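3 安装与首次设定

本节适用于 Zusero 家用定时药盒 Ava 型。已经装过旧款底座的用户,可从 3.3 开始。装药之前请先读完 3.4。

3.1 开箱

1. 取出主机、药盘、墙装底座、电源适配器和两把钥匙。
2. 撕去药盘上的保护膜,检查每个药格的边缘有没有毛刺或裂纹。
3. 用拧干的软布擦一遍药盘,晾透后再放回。不要用酒精擦上盖。
4. 把其中一把钥匙交给家属或照护人员保管。

主机空重 193 克,装满药后会略重。缺件时请联系购买处,不要用其他型号的药盘代替,外形相近的药盘放得进去,但转动时会卡住。

注意:包装内的干燥剂不可食用。与认知障碍老人同住的家庭,请当场把干燥剂丢掉。

3.2 选择位置

1. 选一个老人每天都会经过的地方,例如餐桌旁或床头柜上。
2. 避开灶台、水槽、窗台和浴室。
3. 请老人坐在常坐的椅子上,试听一次提示音。听不清就换近一些的地方,或调高音量(见 3.5)。
4. 主机背面与墙之间至少留出 17 毫米,上方不要压东西。
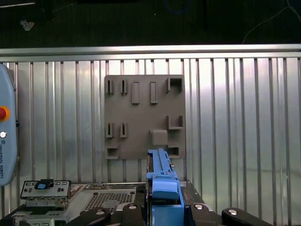

墙装底座可以用背胶,也可以用螺钉。背胶只适合平整、干净、干燥的墙面,如瓷砖或刷过漆的实墙。带竖向棱条的银色金属波纹板与底座贴合的面积太小,遇到同类墙面请改用螺钉,或者把主机放在桌上。电源线沿墙走,用线卡固定;线缆不要像横杆上方那根细白线一样弯垂着留在外面,拐杖和助行器容易勾到。

5. 背胶贴好后压紧,放置一夜再挂主机。
6. 用螺钉固定时,先确认墙内没有水管和电线。租住的房屋请先问过房东。
7. 挂上主机,向下轻拉,确认卡扣到位。

小心:底座不要装在老人需要踮脚或弯腰才能够到的高度。

3.3 接通电源与打开药盘锁

1. 先插适配器的小头,再插墙上插座。
2. 屏幕显示时间后,按住“确定”键,直到听见一声短音。
3. 首次充电需要将近 2 小时。充电期间可以设定时间,但请不要装药。
4. 充满后拔掉适配器,看屏幕是否仍然亮着。屏幕熄灭说明备用电池没有接好,重新打开底盖,把电池插头推到底。
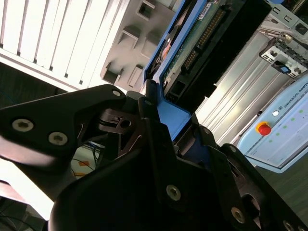
上盖用钥匙打开,底盖用螺钉固定,开底盖前务必断电。底盖螺钉为内六角式,形状与黑色板件上并排的那两颗银色大螺钉属于同一类,只是规格小得多。请用随机附带的扳手,不要用十字螺丝刀硬拧。拧回时对角交替上紧,手感变硬即停。

5. 合上底盖,重新通电,核对时间。
6. 插入钥匙,顺时针转到底,上盖弹起。
7. 取出药盘,检查中间的定位孔有没有碎屑。
8. 放回药盘,缺口对准机身上的箭头,按下,转动一格试试是否顺畅。

小心:药盘转动时手指不要伸进出药口。带宠物的家庭请把出药杯一并扣好。

3.4 装药

开始前,请准备医生或药师最近一次开出的用药清单,按清单装,不要凭记忆装。对某种药能不能离开原包装有疑问时,先问药师。

1. 洗手并擦干。
2. 把药瓶按服用时间分成几组,放在光线好的桌面上。
3. 从标有“起”的药格开始,每格放一次的用量。
4. 每装完一种药,把药瓶移到桌子另一边,再开下一瓶。
5. 全部装完后,对照清单从头查一遍。最好换一个人来查。
6. 合上药盘盖,放回主机,锁好。

以下药品不要放入药盘:
需要冷藏的药
泡腾片和舌下含服的药
易吸潮、要求保留原瓶的药
只在疼痛或不适时才吃的药
液体和粉剂

注意:换药或改剂量之后,请清空整个药盘重新装。在旧药格里添减药片很容易出错。
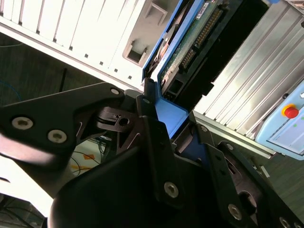
Butt,8月

随主机软件更新,提醒的设定方法有所变化。旧说明书中“长按左键进入闹钟”的写法不再适用,请按 3.5 操作。更新前设好的提醒时间会保留,音量会回到默认值,需要重新调一次。没有连接 Cimusix 的主机不会自动更新,仍可照旧说明书使用。

3.5 设定提醒

1. 按“菜单”键,选“提醒”,再选“新增”。
2. 用上下键选小时,按“确定”;再选分钟,按“确定”。
3. 按医嘱设好一天中的每一次服药时间。
4. 选“音量”,试听后按“确定”。听力较弱的老人可同时打开闪灯。
5. 按“返回”,直到屏幕回到时间画面。

到了设定的时间,药盒会响铃并把药转到出口。把药盒整个翻过来,药落入杯中,铃声停止。一直没有取药,铃声最长持续 34 分钟,之后该格锁住,记为“未服”。

漏服之后该不该补服,因药而异。请查看药品说明或致电药师,不要自行把两次的量并在一起吃。

连接 Cimusix(可选)

1. 在家属的手机上安装 Cimusix,注册并登录。
2. 选“添加药盒”,输入机身底部标签上的编号。
3. 药盒屏幕出现“允许连接?”时,由老人本人或其照护人按“确定”。
4. 在手机上选择接收哪些通知:未服、药量不足、电量低。

通知依赖家中网络。断网时药盒照常提醒老人,手机收不到消息,恢复后补发。独居老人的家庭不要只靠手机通知,仍应保持电话联系。

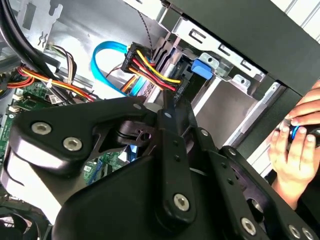

本页最后修改:2020年10月31日

3.6 设定后的检查

1. 新增一个几分钟之后的提醒,用空药格试响一次。
2. 请老人自己翻转药盒,看手腕是否有力气完成。吃力的话,可另购翻转支架。
3. 拔掉电源,再试一次。
4. 删除试响用的提醒。
5. 用药清单复印一份,放在药盒旁边,写上药师的电话。

试响不成功时:

铃响但药盘不转:断电,取出药盘,重新对准箭头。
药盘转了但不响:检查音量是否为零。
屏幕时间不对:进入“菜单”,选“时钟”,手动调整。连接 Cimusix 后时间会自动校准。
钥匙转不动:拔出钥匙,轻压上盖再试。不要加力硬拧。

小心:本品只在设定的时间提供已装好的药,不判断药品是否正确。出现严重不适、误服或过量服用,请立即联系急救机构,并带上药盒和用药清单。

清洁与更换电池的方法见第 4 节。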